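How Flat-Sawn Boards Move

A board never stops exchanging water with the air around it. Kiln drying brings lumber down to a moisture content of 8 percent or so, but the number printed on the delivery slip describes the wood on the day it left the kiln. By July, in an unconditioned shop, the same board can read several points higher.

January 29, 2021

Movement in wood is directional. Along the grain it is small enough to ignore in furniture. Across the grain it depends on how the board was cut from the log. Shrinkage along the growth rings, called tangential shrinkage, is commonly close to twice the shrinkage measured from the center of the log outward. A quartersawn board has its rings standing nearly upright through its thickness, so its width changes by the smaller radial figure. A flat-sawn board changes by the larger one, and because its two faces sit at different distances from the center of the log, it also cups.

Kimutai Odera has kept records of this at Nilleria, a cabinet shop that builds mostly in oak and ash. Over two years he measured 1273 boards on arrival, after acclimation, and again before glue-up. Each entry lists species, cut, width, moisture content at both faces, and the depth of any cup at the center line. The log began as a way to settle disputes with a supplier and became the basis for how the shop buys.

The most useful entry turned out to be the difference between the faces. A board that reads evenly through its thickness will usually stay where it is planed, even if it is a little wet overall. A board with a drier outside than inside will move within hours of being surfaced, when the planer exposes the core. Odera now rejects stock on that difference first and on average moisture second.

Stacking matters as much as buying. Stickers, the thin strips placed between layers, need to line up vertically from the floor to the top of the pile. If they do not, the weight above bends each board between its supports, and the bend sets as the wood dries. At Nilleria the end stickers go flush with the ends of the boards to slow checking. Offcuts are stacked the same way.

Kasun Hettiarachchi, who runs the drying kilns at Abdella, puts more weight on the final stage of the schedule. Drying leaves stress in the wood: the shell tries to shrink first, is held back by the wet core, and sets in a stretched state. Later the core shrinks and pulls the shell into compression. A conditioning step, in which steam is let back into the chamber, relieves most of this. Skipping it saves energy and produces lumber that pinches the saw blade when ripped.

"You can measure moisture with a meter," Hettiarachchi says. "For stress you have to cut a piece and look at it."

The test is simple. A thin slice is cut across the board and slotted into prongs like a fork. If the prongs bend inward, the board is case-hardened. If they stay straight, it can be resawn safely.

Design has to absorb what remains. A solid tabletop 26 inches wide should be fastened with slotted screws or wooden buttons. Panels float in grooves without glue. Drawer bottoms of solid wood run with the grain side to side, so that they expand toward the back.
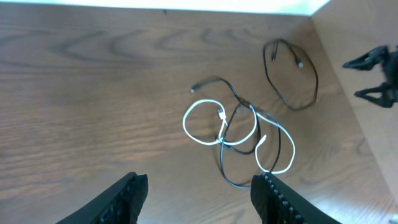

Finish slows the exchange of moisture but does not stop it. Film finishes slow it more than oils do, and the common error is to coat the show face and leave the underside bare. The two faces then respond at different rates, and a top that was flat in the shop cups in its first heating season. An equal number of coats on both sides is the usual remedy.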